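분류: 현장 운영 > 데이터 수집 > 점검표
댓글 4 · 공유 21

핸드헬드 그리퍼 시연 수집 전 점검표 (코멘트 포함)

작업대: Vörös
과제: 원통형 용기 다루기, 양손
점검: Kinga Kiss
검토: Dorottya Szabó
점검일: 2018년 5월 12일

지난 2월판은 항목이 67개였고, 끝까지 읽은 사람은 작성자 한 명으로 추정된다. 이번 판은 줄였다. 줄인 만큼은 읽어 주기 바란다. 판정은 적합, 조건부, 부적합 세 가지만 쓴다. "대체로 괜찮음"은 판정이 아니라 기분이다.

1. 작업대와 바닥

1-1. 흰 판이 테이블 위에 평평하게 놓여 있고 손으로 눌러도 흔들리지 않는다.
판정: 적합
코멘트: 네 모서리를 다 눌러 볼 것. 한 군데만 누르고 적합을 준 기록이 Zeditz 작업대에서 나왔다. 누른 모서리는 과연 멀쩡했다.

1-2. 판 위에는 과제에 쓰는 물건만 둔다.
판정: 적합
코멘트: 커피는 과제 물건이 아니다. 컵 집기 과제를 하는 날에도 마찬가지다.

1-3. 작업대 주변 바닥에 공구와 늘어진 케이블이 없다.
판정: 조건부
코멘트: 판 왼쪽 바닥에 검은 ㄱ자 공구가 있고, 오른쪽 스탠드 밑으로는 케이블이 흩어져 있다. 공구는 제자리로, 케이블은 스탠드 다리 쪽으로 묶을 것. 제자리가 어디냐고 묻는 사람은 공구함 뚜껑 안쪽을 읽으면 된다.

2. 양손 동작과 케이블

2-1. 두 그리퍼의 케이블이 손 뒤쪽으로 빠지고, 팔을 끝까지 뻗어도 당겨지지 않는다.
판정: 적합
코멘트: 앉은 자세가 아니라 실제로 수집하는 자세에서 뻗어 본다.

2-2. 소매가 손가락 구동부나 그리퍼 위쪽 모듈에 닿지 않는다.
판정: 적합
코멘트: 헐렁한 니트는 여전히 금지. 작년 겨울의 그 스웨터는 학습 데이터에 꽤 많이 등장하고, 모델은 털실에 대해 필요 이상으로 잘 알게 되었다.

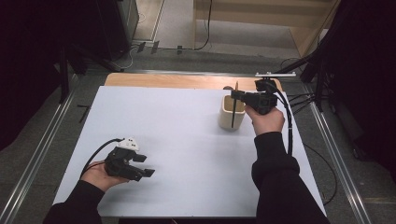
2-3. 한 손이 용기에 접근하는 동안 다른 손은 낮게, 손가락을 벌린 채 대기한다.
판정: 적합
코멘트: 대기하는 손도 기록된다. 심심하다고 손가락을 딱딱 여닫으면 그것도 시연이다. Pleltotska 1차분 3518건 가운데 700건을 이 이유로 다시 걸렀고, 거른 사람은 지금도 그 소리를 싫어한다.

2-4. 손가락을 용기 입구에 넣을 때 안쪽 바닥을 찍지 않는다.
판정: 조건부
코멘트: 연습 두 번 중 한 번은 탁 소리가 났다. 속도를 줄이고 다시 연습한 뒤에 본 수집으로 넘어갈 것. 실패한 시연은 지우지 말고 실패 표시를 단다. 성공만 모아 놓으면 모델이 세상을 너무 좋게 본다.

3. 손가락과 패드

3-1. 좌우 패드가 서로를 향해 기울어 있고, 사이에 걸린 것이 없다.
판정: 적합
코멘트: 손목 쪽 카메라 화면으로 확인한다. 눈으로 본 것과 화면이 다르면 화면을 믿는다. 모델은 우리 눈을 빌려 가지 않는다.

3-2. 패드 표면의 마모가 교체 기준 안에 있다.
판정: 조건부
코멘트: 양쪽 패드 위 테두리에 희끗한 긁힘이 있고 오른쪽은 더 눈에 띈다. 마른 천으로 닦고 다시 볼 것. 닦아서 없어지면 먼지, 안 없어지면 이력이다. 이력은 Stedavus 장비 대장에 적는다.

3-3. 패드 연결부의 나사가 풀리지 않았다.
판정: 적합
코멘트: 손톱으로 돌려 보지 말고 드라이버를 쓸 것. 손톱은 소모품 목록에 없다.
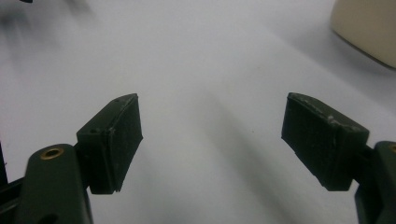

4. 기록 시작 직전

4-1. 양손 그리퍼와 머리 쪽 카메라의 시각이 맞는다.
판정: 적합
코멘트: 손가락을 동시에 한 번 닫고 세 영상을 비교한다. 박수는 치지 않는다. 그리퍼를 든 채 박수를 친 사람이 있었고, 수리비 청구서는 내가 보관 중이다.

4-2. 용기의 시작 위치를 매번 바꾼다.
판정: 부적합
코멘트: 연습분을 보니 용기가 늘 같은 자리에서 출발한다. 이대로 모으면 모델은 용기가 아니라 그 자리를 집는 법을 배운다. 위치표를 출력해 순서대로 옮길 것.

4-3. 저장 공간과 파일 이름을 확인한다.
판정: 적합
코멘트: "최종", "진짜최종"이 들어간 이름은 업로드 단계에서 반려한다.

종합: 조건부. 1-3, 2-4, 3-2를 처리하고 4-2를 재점검한 뒤 본 수집을 시작한다.

검토 의견 (Dorottya Szabó)
4-2는 동의. 방향도 조금씩 돌려 주세요. 3-2는 닦기 전과 후의 상태를 둘 다 대장에 남길 것. 스웨터 이야기는 다음 판에서 빼 달라고 본인이 요청했습니다.

회신 (Kinga Kiss)
방향 추가하겠습니다. 스웨터는 검토해 보겠습니다.

문의: 데이터 수집 운영 담당 | 무단 전재 금지 | 맨 위로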